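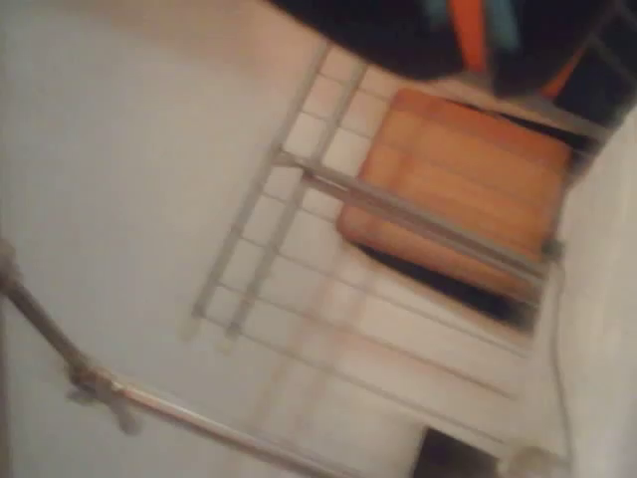

I think we ask too little of the person who holds the controls. At Flukham we recorded 800 runs by remote control in August, with 2 operators, and most of the talk afterwards was about the model. Very little was about the hands.

A good operator moves slowly near a wire rack, and stops before the last centimetre. A tired one hurries, and the robot will learn the hurry also. I would prefer 12 calm runs to a whole afternoon of nervous ones — even if the table of results looks thin. Let us pay operators for care and give them longer breaks.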